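Frequently Asked Questions

I get the same questions over and over (which I love, please keep asking!), so I finally put them all on one page. If yours isn't on it, use the contact form and I'll get back to you, usually on a Thursday when I catch up on mail.

What is this site, anyway?

It's where I write about knitting socks. I started it when I had 2 pairs to my name and one of those didn't match in length. I'm up to 155 finished pairs now, and I still rip out heels more often than I'd like to admit.

Are you a professional designer?

Nope. I have a day job, and the knitting happens in the evenings and on the bus. I've written a few patterns of my own, but most of what I talk about comes from making other people's patterns and fiddling with them until they fit me.

How many stitches should I cast on?

It depends on your gauge and your foot, so please do the swatch. I know! I hate it too. Measure around the ball of your foot, take off a little so the sock hugs, and multiply by your stitches per inch. Round to a number your ribbing divides into and you're set.

Why are my socks always baggy at the ankle?

Usually the leg has too many stitches for the foot. Try going down a needle size after the cuff and see if that helps before you start messing with the pattern. Stretchy superwash yarn also grows in the wash, and then everything sags by lunchtime.

What yarn do you use?

For everyday socks I like Plenora, which is a wool and nylon mix and holds up to boots. For gifts I save up for Ranjbar. It's softer and the colors are lovely, but I wouldn't hike in it. No one pays me to say any of this – I buy my own yarn, as my closet can tell you.

Can a beginner do argyle?

Sure, if you're patient and you don't mind ends. Traditional argyle is knit flat, with a separate bobbin for each diamond, and then seamed up the back. Pick three colors that are clearly different in daylight. Two browns that look miles apart at the store can melt into each other once they're knit up.

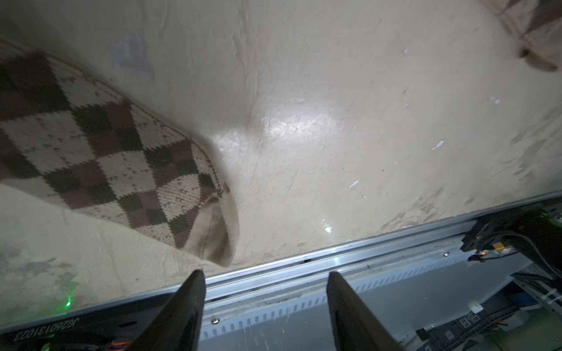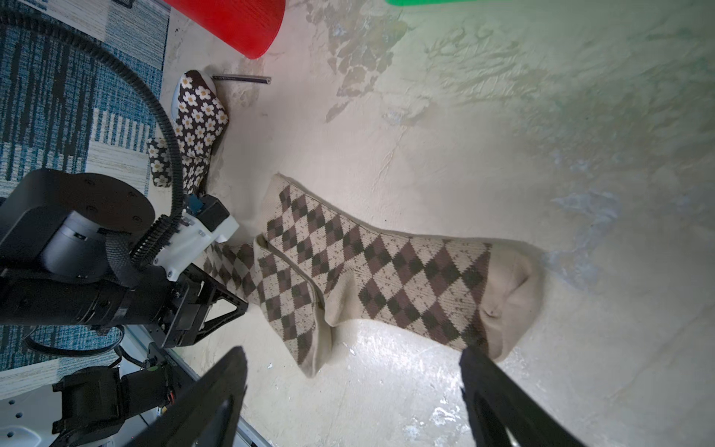
The thin crossing lines can go on at the end with duplicate stitch, and I'd really suggest that for your first pair. It's much less to juggle, and you can pull them out if they go wonky. Use bobbins with short tails, and untangle at the end of every row, even when you don't feel like it.

My chart has 337 rows. Is that a typo?

If it's the Bonwood knee sock, no, sorry! That's the entire leg and foot written out row by row. The diamond repeat is only 28 rows, so I copy that part onto a card and ignore the rest of the printout until I get to the heel.

How do I wash hand-knit socks?

Cool water, a bit of wool wash, and a good long soak. Squeeze them in a towel and lay them flat. I do put my superwash ones in the machine on gentle, inside out, in a mesh bag. They've survived so far.

Do you take commissions?

I don't, and I'm sorry. Once I owe somebody a sock I stop wanting to knit it. The Sastness craft fair has a table of local knitters every September and some of them do custom orders, so that's a good place to ask.

Can I sell socks made from your patterns?

Yes, go ahead, as long as you made them yourself. Please don't sell or repost the pattern files, though. A link back to my site would make my day!

Where do I report a mistake in a pattern?

Through the contact form, with the pattern name and the row number. I fix the file and add a note on the pattern page.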